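The Dropped Cube Problem: Frequently Asked Questions
Last updated 11/08/2024

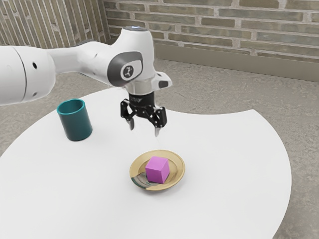
Gripper open above the plate, pink cube still on it, teal cup off to the left. Simulated tabletop.

I get the same handful of emails every week about the dropped cube fault in Troltley, my little hobby simulator project, so I finally sat down and wrote the answers out. If yours isn't covered, the address is at the bottom of the page.

What is the dropped cube fault?

The task is simple: pick the cube up off the plate and put it in the cup. In the April release, the arm would grab the cube, lift it, start the swing toward the cup and then lose it on the way over. No collision, no warning in the log. The fingers just let go, and the program carried on as if it still had hold of something. It would go through the whole release motion over the cup with nothing in its fingers, and then report success!

How often did it happen?

I ran 209 attempts overnight on the April release and got 30 drops. What drove me nuts was that they came in clumps. I'd have a long, lovely clean stretch, decide I'd fixed it, tell everybody I'd fixed it, and then get three in a row over breakfast.

So what was causing it?

Two things, and I only knew about one of them for ages. The first was grip force. The controller squeezed until the fingers stopped moving, then backed off to a holding value to keep the physics from jittering. My holding value was too low for a fast sideways move.

The second was a timeout – and this one is embarrassing. The close command expired after 15 seconds if it wasn't refreshed, and when it expired the gripper went back to its default state. I had set the default to open. On a quick attempt you never noticed. If the planner dawdled over its path (it does that, sorry), the timer ran out halfway across the table and down went the cube.

Who found the timeout?

Nevzat Sarıgül, who wrote to me after seeing my moaning on the Gullorstead forum. He asked one question, "what does the gripper do if you stop talking to it?", and I had to go and look. I owe him a very large coffee.

Is it fixed?

The timeout is. The gripper now holds its last commanded position until it gets a new one, and if commands stop coming, the arm stops as well and the run is marked as failed. I also raised the holding force and put a speed limit on any move made with something in the fingers. I haven't had a timeout drop since. I have had 9 ordinary slips, all with the cube gripped near an edge, and I'm still working on those.

Can I still use my old results?

I'd be careful. Anything from the April release has a success count you can't trust, as the check only looked at whether the motion finished. The new check looks at where the cube ended up. If you saved your final object positions you can run the rescoring script over them. If you only saved the success flag, I'm afraid you'll need to run the whole lot again. I did, and I grumbled the entire time.

It's only a simulation. Why all the fuss?

Because people copy settings! At least two folks told me they had lifted my controller file straight into a setup with a real arm. A pretend cube landing on a pretend table costs me nothing. A real gripper that opens by itself when the messages stop is a different matter, especially if it's carrying something heavy or sharp.

I copied your controller to a real arm. What should I do?

Please stop using it until you've checked the settings. Look for the line called grip_default and see if it says open. Then read your gripper maker's manual on what happens when power or communication is lost, and go by that and your own risk assessment – my file was never meant as a safety feature and neither is the new one. Test with something soft and light, and keep people out of reach of the arm while you do.

My arm misses the cube completely. Same fault?

Nope, different one. If the fingers come down behind the plate and close on thin air, your cube position is probably out of date. Reset the scene before each attempt and see if it goes away. There's a longer thread on this on the Batis page, with a workaround if the reset doesn't help.

How do I report a drop?

Send me the log, your settings file and the random seed to drops at the Troltley address. The seed matters most. Without it I can't replay your run, and I'll only write back asking for it.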